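Tuesday, cell 2, hanger task

Picked up where the last entry stopped. Goal for the day was to finish the hand-held set for the hanger task and get a first look at whether the replay tracks on the Talton arm.

Setup. Rod is mounted at a slant again. The level mount gave clean data but the policy learned one approach angle and missed everything else. Black cloth stays up on all sides. Changed the thresholds in the Tudose tracker config so the marker detector will tolerate more shadow near the finger bases. Old values are commented out in the same file, please leave them there.

Calibration before first take:
- gripper closed fully, held, opened fully, held, repeated once
- both finger markers detected through the whole stroke
- width readout returned to zero on close
- clock offset between camera and pose stream within limits

First attempt at the offset failed because the pose stream had been started before the camera. Order matters: camera, then pose, then logger. I have put this in the startup script so it can't be done by hand in the wrong order.

Demonstrations. Kept to the procedure from May: start low and away from the rod, approach, close on the hanger, lift until the hook clears, carry out, release, return to start. Slow down for the last part of the approach. The temptation with the hand-held tool is to move at normal human speed, and the arm can't follow that. Anything over the joint speed limit gets thrown out by the filter anyway.
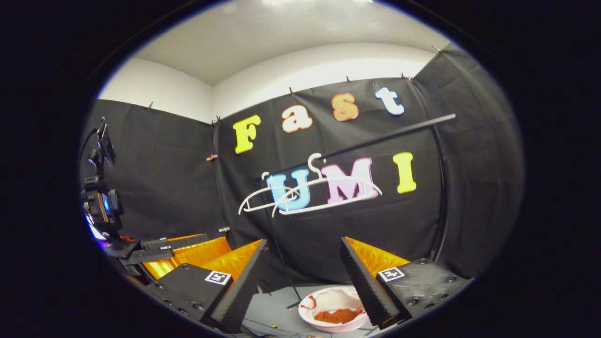

Overlapping hangers are the hard case. If the fingers close on both frames the lift pulls the pair off together, and the filter has no way to tell that from a good take. I am marking these by voice during the take and dropping them afterward. Going in from the side and closing on one shoulder works better than going straight for the hook. The hook is thin and the tips tend to slide up it. Wrist rotation helps, but keep it under 40 degrees or the arm runs into its joint stop on replay.

Takes logged today: 406. Running total for the task: 1,085. Have not run the filter on today's takes yet, so the usable number will be lower.

Problems:

Pose jumps. A few takes show a step in the pose track, always when the tool is low and pointing up at cloth with nothing on it. Black cloth gives the tracker nothing to hold on to. It recovers when the letters come back into view. For now, keep the letters in view for the start pose and avoid long pauses close to the cloth.

Lens. Wipe it between batches. A smear near the rim looks harmless in the preview and then costs the tracker a good part of its features.

Cable. The tool cable caught on my sleeve twice and tugged the wrist at the end of the stroke. Takes dropped. Taped the cable to the forearm for the second half of the session and had no more of it.

Replay check, 3:30 p.m. Ran three of the morning takes open loop on the Talton at reduced speed. Path shape matched. Height at the rod was low on all three by a similar amount, so I suspect the tool-to-flange offset and not the tracking. The Metex flange adapter was swapped last month and the offset in the config file is still the one for the old adapter. Needs to be measured properly. Do not correct it by eye in the replay script, we did that on the last task and then had two corrections fighting each other.

Also compared with the remote-control set on the same task. Remote takes are smoother at the grasp but much slower, and the operator tends to stop and think above the rod. The policy picks up those stops and repeats them. I would keep the remote data for the recovery cases only (hanger slipped, hanger turned on the rod) and train the main motion from hand-held.

Upload to Clilora started at the end of the session. It stalled once on the larger video files and resumed by itself. Check the file list against the log before deleting anything from the local drive.

To do:
- measure flange offset with the new adapter, update config, replay the same three takes
- run filter on today's set
- more takes from the left side, the current set leans right
- try single-hanger takes mixed with pairs, same session
- second battery for the tool, the present one sags late in the day
- ask whether the cell is free on the next two mornings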